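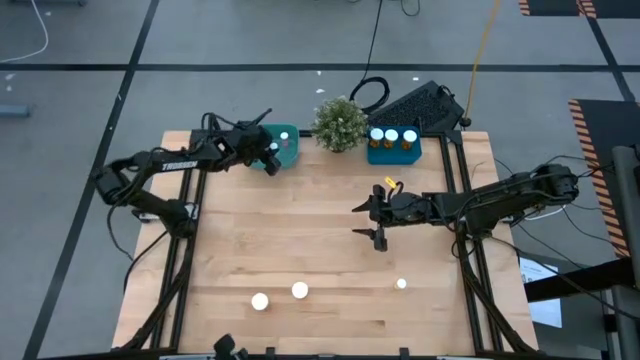
Asuka Chiba says she could clear that table before the arms finished making up their minds, and that she has offered several times to prove it. The offer hasn't been taken up. She has worked the returns room at Stonoton for most of her adult life, and she is tired of being told that speed isn't the point by people who, a year ago, told her speed was the only point.

Stonoton handles returned goods for mail-order companies. The building is on the edge of Pulwood, past the tire place, and what comes into it is mainly small stuff in small bottles: vitamins, hair serum, eye drops, pet medicine. A customer changes her mind or the pharmacy sends the wrong strength. The bottle goes in a mailer, the mailer goes in a truck, and at the far end somebody has to open it, look at it, decide what it is and put it in the right bin. There are 31 people in the returns room doing that. A good sorter does 300 pieces in an hour, and the number is written on a whiteboard by the door so that you pass it on the way in and again on the way out.

The arms came in June. They were supplied by a firm called Dagdag and they run on Dagdag's software, Prikora, and the contract describes the whole arrangement as a "learning deployment." I asked what that meant. I was told that the system improves as it is shown more examples. I asked who shows it the examples. The sorters do.

This is the part of the story that I think gets skipped in the brochures, and Dagdag's brochure is a nice one, heavy paper. The brochure talks about freeing people from repetitive work. At Stonoton, four sorters were taken off the line and assigned to the robot table, where they guide the arms through picking up a bottle and setting it in a bin, and then put the bottles back out and guide the arms through it again. They do this for a full shift. Whatever you want to call the old job, you did at least get a different bottle each time.

Olumide Ogunleye was one of the four. He volunteered, partly out of curiosity and partly for the chair, and he isn't bitter about it. He likes the engineers. He told me that the first week was fun, that the second week was a little less fun, and that somewhere in the third he noticed he had started reaching for his coffee the way the arm would reach for it, straight down from above with the fingers apart. His wife pointed it out at breakfast.

"I'm good at it," he said. "I'm better at being the robot than the robot is. I put that on my self-review and my supervisor asked me to take it off."

His pay didn't change. The job title did, from Returns Associate to Returns Automation Associate, and he got a new badge. When I asked Stonoton's operations office whether the longer title came with anything else, I was sent a paragraph about career pathways. It mentioned skills for tomorrow twice and didn't contain a dollar sign.

I should say that I went in wanting to be fair. I have read enough scare pieces about warehouse robots to be bored by them, and the returns room isn't a place anyone should get sentimental over. The lights are hard on the eyes. People's wrists hurt. Chiba wears a brace on the right one and has a spare in her locker for when the first is in the wash. If a machine could take over the twisting and reaching, and if the hours and pay stayed where they are, I would carry it in from the truck myself.

But I wanted to see it take over something, so I asked to spend an afternoon at the table.
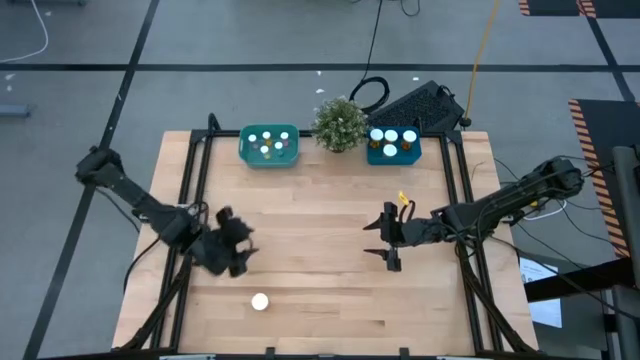 A learning deployment turns out a great deal of paperwork, and most of my afternoon went to it. Each run is logged in Prikora with a start, a stop and a drop-down menu for what went wrong. Ogunleye is quick with the menu. He has opinions about the wording, too: there is a choice for a dropped item and a choice for a missed grasp, and nothing that covers an arm simply hanging there. The tabletop is a handsome slab of wood, with a green bin and a blue one along the back and a leafy plant sitting between them, and the bottles go upright into the bins so that from above you see mostly their round white caps. At one point both bins had bottles standing in them and a single white cap was left by itself toward the front of the wood, with the left gripper off behind it. I caught myself leaning forward. A whole afternoon of that will do something to you. You begin rooting for it, as you would for a kid at a piano recital, and you stop asking what the recital is costing.

So I asked. Dagdag wouldn't give me a price and neither would Stonoton. What I got was a date range: the arms are expected to be sorting on their own, at a useful rate, within 5 months. I then talked to people in the room who remembered being given the same number when the tables were first bolted together. It is a flexible number. It has been the answer each time.

Meanwhile the line is four people short, and the rate on the whiteboard hasn't come down to make room for that. The volume of returns hasn't dropped either. Chiba's view is that the robots have already changed her job, and that the change is that she does more of it. She would like that written down somewhere with the company's name at the top.

There is an argument on the other side, and a Dagdag engineer made it to me decently, without slides. New tools are slow at the start. The people who know the work best ought to be the ones who teach it, and he'd rather have Ogunleye at the table than some contractor who has never opened a mailer in his life. I believe he meant it. I also noticed that when I asked what Ogunleye would own at the end of all this teaching, he looked at his laptop for a while and said that was probably a question for Stonoton. Stonoton said it was a question for Dagdag.

The recordings belong to Dagdag, as far as I can tell from the two pages of the contract I was allowed to read. Every reach and every correction, thousands of them, go off with the vendor if the vendor goes. If Prikora does learn to sort returns in Pulwood, it can presumably be sold to the next returns house down the interstate, with a little bit of Ogunleye's elbow in it. He hadn't thought of it that way until I brought it up, and I felt bad for bringing it up.

"Well," he said, "I hope they put it on a nice table."

Before I left I asked Chiba whether she'd take a turn as a teacher if one of the four dropped out. She said she would if they paid her by the lesson. Then her break was over and she went back in, past the whiteboard.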